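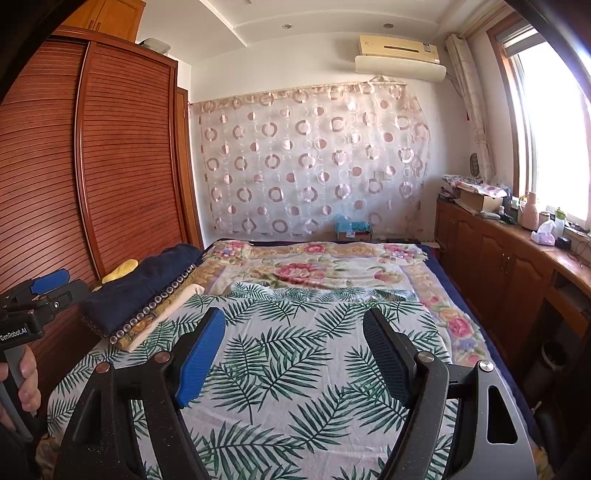
Folding news from the Undcombe group

Regular readers will remember that back in December we promised to write something longer about the folding work, and then a leaking roof and the move to the new office got in the way, and the item never appeared. So here we are, a little late but with rather more to tell you than we would have had then!

The project is called Cliser, and the question behind it is a homely one. If you want a robot to learn to fold a shirt on an ordinary bed, in an ordinary bedroom, what should you show it? Most of the folding work we grew up on was done on a table with a plain top, under good lamps, with a garment laid out squarely in the middle. Beds are much less obliging. They are soft, so a finger pressing down sinks in and brings up the sheet along with the sleeve, and they tend to be covered in patterns (we have become connoisseurs of palm leaves and roses), which makes the edge of a garment harder for a camera to follow than you might think.

Our way of collecting the demonstrations is for a person to do the folding with a pair of hand-held grippers, one in each hand, with a camera looking out over the fingers. The person feels the cloth through the handles and goes at a natural pace, and we get the view a robot wrist would have. Anyone who has tried to fold laundry by steering two robot arms from across the room will know what a relief this is. Our first attempts that way, at the old Budby workshop, took so long that the kettle went cold twice over a single jumper.

The part we are pleased about is how we cut the recordings up afterwards. We used to treat one garment as one long lesson, from the heap to the finished square, and the model would learn the beginning nicely and then wander off. Now each recording is split wherever both grippers have let go of the cloth. We call the short pieces Phí, after a note somebody scribbled on the whiteboard and which has stuck for good, and the model learns to choose the next piece by looking at how the cloth is lying at that moment.

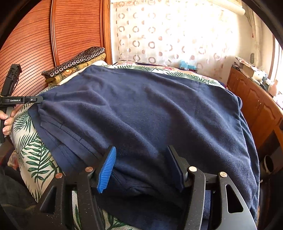
Thick things turned out to be the sternest teachers. A fleece keeps its shape and springs back, the seams bunch together, and if part of it hangs over the side of the bed its own weight pulls at everything you have just straightened. With the old whole-garment lessons, our robot at Undcombe would carry on as though the hem were where it ought to be. With the shorter pieces it goes back and has another try at the same edge, and to those of us who had spent months watching it fold thin air this was a lovely thing to see.

Now for the figures, as we know some of you skip straight to them. We trained on 400 recordings and then gave the robot 113 garments that it had not met in training, all on beds. Failures that needed a person to step in came down by half against the whole-garment version, with the same recordings and the same robot, so the gain is from the cutting up and the choosing. We ran the full comparison 2 times, with the garments in a different order, and the two sets of results agreed well enough that we felt safe in writing them down.
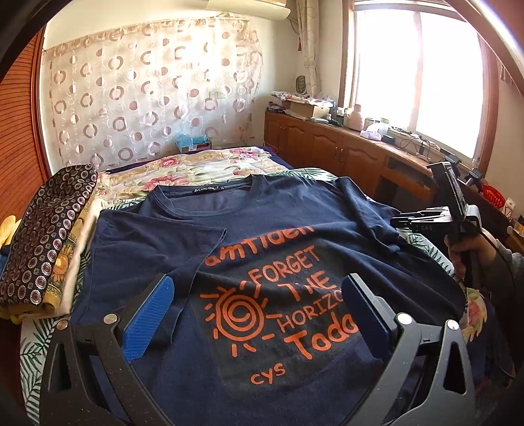

A T-shirt with one sleeve folded in over the chest.

T-shirts, you will be glad to hear, are the happiest part of the story. The robot is good at bringing a sleeve in, and big chest prints do not bother it nearly as much as we had feared. What still goes wrong is the last fold on very thin cloth, where the two layers slide over each other, and anything with a hood, about which the less said the better. We also have 4 kinds of finger pad to compare and have only been through the first pair properly, so please treat our remarks about grip as early ones.

The write-up is being tidied now, and we mean to share the splitting code with it, together with a plain guide to setting up the grippers. If your own group has recordings of people handling cloth on soft surfaces, even rather scruffy ones, we would love to hear from you before the summer. Duvet covers are next, and we are dreading them a little.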